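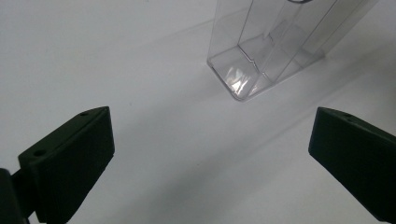 Clear plastic container with an inner divider, on a white surface

A divided clear container is a small open box made of transparent plastic, with one or more inner walls that separate the space into compartments. It is used on desks, in drawers, on bathroom shelves and in workshops, mostly for small things that would otherwise lie mixed together, such as pens, clips, brushes, cotton swabs or screws. Other names are divided organizer, compartment box and, in some shop catalogs, clear caddy.

Form

The usual shape is rectangular. The walls are thin and the base is flat, or has a low step on the inside. The dividers can be molded together with the box or made as separate pieces which slide into grooves. Molded dividers do not rattle and cannot get lost, but the owner has to accept the compartments as they are. Loose dividers permit other arrangements, and they are also the first part to go missing.

Many models have a thicker rim at the open end. It makes the thin wall stiffer and protects the fingers from a sharp edge. A rounded inside corner is easier to wipe than a square one, although it takes away a little space at the bottom.

The size is normally given as length by width by height, in millimeters. The Sovby desk model, for example, is 102 mm long and 68 mm wide, and is sold with 2 or 5 compartments. Some makers give the outer size and others the inner size, and buyers who want to fill a drawer completely should check which one is meant.

Material

Most boxes of this type are made of polystyrene, acrylic or PET. Polystyrene is cheap and very clear, but it is brittle and can crack at the corner when it is dropped. Acrylic is heavier and keeps its shine for longer. PET is tougher and is often used for thin folded boxes, where the sheet is bent along a line and the edges are then glued or locked together. 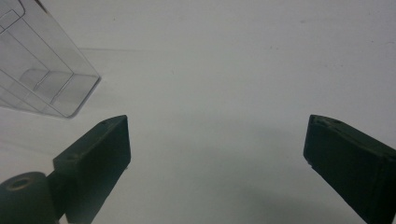 Clear plastic shows dust and finger marks more than colored plastic does. It can also be difficult to see on a pale table, where only the edges and the ridges give it an outline. For this reason some offices put a strip of colored tape along the rim, and Orkero offered for a time a version with a blue edge. Fabian Wyss, in his small handbook on desk storage, recommends a dark drawer liner under clear boxes for the same purpose.

Use

The main advantage of a clear box is that the contents can be checked from the side, without lifting anything out. Tall things are placed in the rear compartment and short things in front. Wyss advises to leave one compartment empty in the beginning – it will be filled in any case, and usually within the week.

Boxes without a lid are not suited for transport. When they stand in a drawer that is opened quickly they tend to slide, and a piece of non-slip mat under the base helps against this.

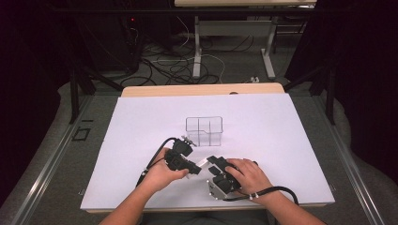
A compartment container on a table covered with white paper

Cleaning

Lukewarm water with a little dish soap is sufficient. Alcohol and window cleaner should not be used on acrylic, where they can cause fine cracks. Paper towels may leave scratches, so a soft cloth is preferred. Most boxes do not tolerate the dishwasher. Narrow compartments can be reached with a cotton swab or a bottle brush, and the box is then left upside down to dry.

Labels with strong glue are best removed with cooking oil, which is left on for a few minutes and washed off afterwards.

See also

Drawer liner
Pencil cup
Sewing box
Tackle box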